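Getting glitter, face paint and street grime out after the parade
76 shares
2 comments

I've marched in our town's Pride parade more times than I can remember, and every year I come home looking like a craft drawer exploded on me! More than 3000 people came out last time, and I think half of them hugged me. So, my cleanup routine.

Glitter on clothes
Don't wash anything yet. Take it outside, shake it hard, then go over it with a lint roller (the cheap sticky kind is fine). Turn it inside out and wash it by itself, or your work shirts will sparkle until December. Ask me how I know.

Face paint on collars
A dab of dish soap, a little cool water, and your fingers. Leave it ten minutes and rinse from the back of the fabric. My friend Benedita swears by shaving foam and I have to admit it got the purple out of my white vest.

Glitter on the table
We do everybody's makeup at home first, so the table gets it bad. Press a ball of play dough over it, then wipe with a damp microfiber cloth. Dry paper towels just push the stuff around.

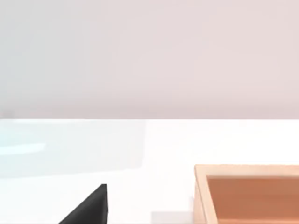
Flags
Hand wash in cold water and hang in the shade, because the red can run. I roll mine around a cardboard tube once it's dry and it comes out next year without a crease.

2 comments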